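Third batch of demos is done and my forearms are toast. Quick post before I forget everything.

So the count is 1,512 episodes now, all two-handed, all soft junk. Started in November thinking I'd do towels and be finished by December. Ha. The Jesow policy learned my towels fine and then fell apart on anything fuzzy, so now it's plushies, knits, scrunched up cloth, sponges, whatever fits in a bin.

Rules I'm using this round:

new pile every 14 episodes, dump it out and mix
swap the background cloth too, printed ones are good, plain ones made the model lazy
both hands have to do something, no parking one off to the side
if I fumble a grasp I keep it, as long as I recover

That last one was an arguement on the Kiltmont forum and I'm still not sure. I threw out 74 fumbles from batch one and kind of regret it.
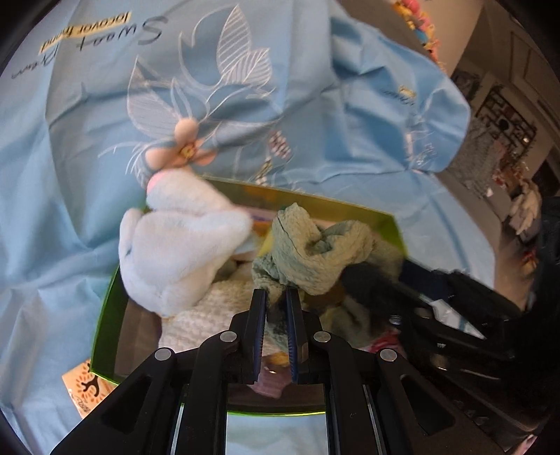

Two grippers and the green box, blue cloth underneath. 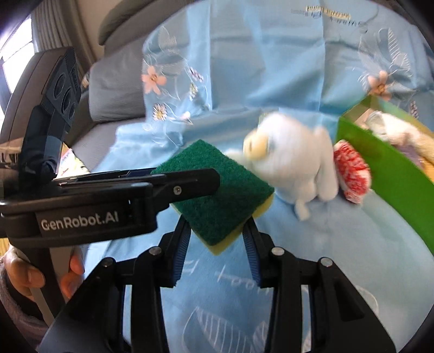

Handoffs are where all the time goes. One hand has it, other hand comes in, and for a second they both have it and you can feel them fight. My early ones are way too fast, like half a second of overlap, and when I played them back at training frame rate there was basically nothing there to learn from. Slowing down now. Feels dumb, looks dumb, data is better.

Also labels. I was typing a sentence for every episode, which got old by lunch. Now I say it out loud at the start and fix the transcript at night. "Put the sponge in the box" came out as "put this punch in the box" like a dozen times, so theres that.

Training the next one on the Namboodiri split, so whole piles held out, not random episodes. Random gave me lovely numbers in batch two and they meant nothing. Some 36 hours on my one card if it doesnt crash again.

Still to do: stretchy stuff, socks in pairs, anything with a zipper. Then I have to drive the drives over to Eltbridge bc the upload from here is hopeless.

More when it finishes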